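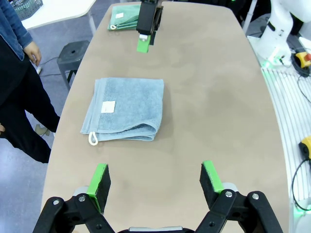 Folded towel, light blue terry, with sewn-in label.

Changes to the Linen Service at Drarngate Leisure Center

The Drarngate Leisure Center will end its use of disposable paper towels in the changing rooms and move to a full linen service in August. The change applies to both pools, the fitness hall and the treatment rooms on the upper floor. Members will not see any increase in fees as a result.

The decision follows a review of supplies carried out over the winter by Judite Sampaio, Head of Member Services. The review found that the center was buying far more paper than it had planned for, and that much of it was being used to dry hair and wipe down benches, tasks for which it is poorly suited. Members had also written to the front desk on the subject. Several asked for cloth towels, and others asked that the bins beside the showers be emptied more often.

Under the new arrangement, the center will hold a stock of 2,237 towels in two sizes. Laundering will be carried out by Loureiro, which has handled the robes and sheets for the treatment rooms for the past 6 years. Clean stock will arrive each morning before the doors open, and used towels will be collected in the evening after the last swim session.

Hand towels will be available without charge from the shelves beside the sinks. Bath towels may be borrowed from the front desk on presentation of a membership card and should be returned to the desk or placed in one of the marked carts before leaving the building. Members who prefer to bring their own towels are welcome to continue doing so.
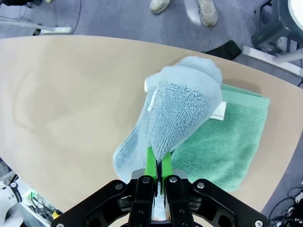 Ermelinda Tavares wrote to ask whether the borrowed towels would be washed with scented detergent, as she had stopped using the robes upstairs for that reason and did not wish to give up her morning swim as well. The center is grateful for the question. Loureiro has confirmed that the towels will be washed without added scent or fabric softener. Softener is also left out on practical grounds — it coats the loops of terry cloth over time and makes a towel slower to take up water. The same wash will now be used for the robes.

Other members have asked how long a towel is expected to remain in service. Each delivery will be checked by the laundry before it is sent out, and any item with pulled loops, a torn hem or a stain that does not lift will be withdrawn. Withdrawn towels will be cut down for cleaning use within the building. Those still in fair condition will be offered to the Tilisa animal shelter, which accepts clean towels throughout the year.
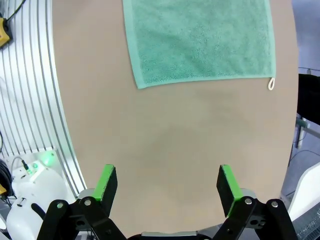 Mint-green terry towel with a cream-white hanging loop at the corner.

A trial of the service was held at the smaller Leson site in the spring. It lasted 30 days and led to several changes in the plan. The carts were moved closer to the exits, where members were more likely to pass them. The front desk was given a second shelf for bath towels, and a simple card system replaced the written register, which had caused lines at busy times. Losses during the trial were lower than expected, and no deposit will be required at either site.

Parents of children in the swimming lessons are asked to collect towels before the lesson begins. Instructors cannot leave the poolside to fetch them. School groups should state the number of towels they need when booking, and the desk will set them aside.
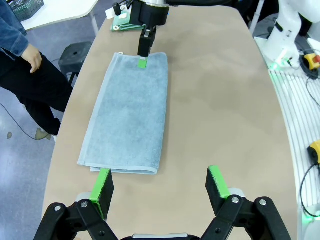

Paper towels will remain in the first aid room, the café kitchen and the baby changing area, where hygiene rules call for single-use materials. Hand dryers in the corridor restrooms are not affected. Remaining paper stock will be used up in these areas before any new order is placed.

Staff at both sites will receive training in handling used linen before the service starts. Vitória Esteves will oversee the work at Drarngate and Hélder Azevedo at Leson. Questions and comments may be left at either front desk or addressed in writing to the Member Services office, which is open until 6 p.m.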